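3 min read

3.2 Keepsake boxes and where they live

I went into the Prerley homes expecting toy chests. What I got, again and again, was a tin or a gift box that once held something else (chocolates, usually!) and had been promoted. Of the 136 boxes in our survey, the ones people talked about longest were the small shallow ones, because a child can carry them from room to room. Samina Usmani, who did the May visits with me, started calling them "traveling shelves," and I've kept her term. Soft toys went in side by side far more often than stacked, as in Figure 2.

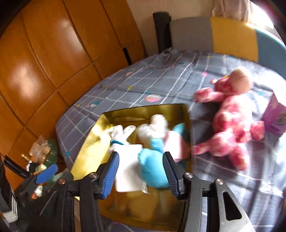 Figure 2. Plush toys side by side in an open gold metallic box, on a checked sheet.

So does a lid matter to the families? Less than we guessed: most parents told us the lid got lost early and they never went looking for it.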